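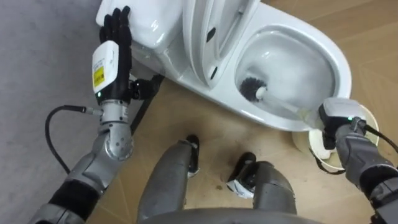 Brush in the bowl, seat and lid up.

**How do I get under the rim without redecorating the floor?**

Tülin Akbulut

I clean one toilet, mine, and I am losing. I scrub the bowl, set the brush back in its holder, and by evening there's a small gray puddle under the holder. I have also spent 260 on a bottle of Jindico gel that smells like a dentist's waiting room. What am I doing wrong, apart from living here?

**Necati Sezer**

You're putting it away wet. Put the seat and lid all the way up and squirt the gel under the rim. Leave it 15 minutes, then scrub from the rim down.

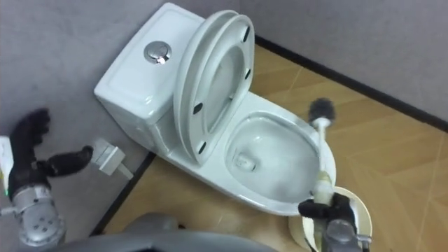 Do the part around the drain last, then tap the brush on the inside of the rim and let it drip over the bowl. I lay the handle across and drop the seat on it to hold it there. Go have a coffee. The holder wants rinsing too, and I suspect yours has never met water it didn't steal from the brush.

**Canan Şimşekoğlu**

What Necati said, but flush with the brush still in the bowl. 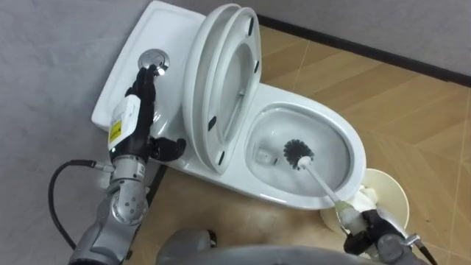 Clean water does the rinsing for you. Wipe the button afterward, everyone skips the button.

**Selim Baysal**

buy a new brush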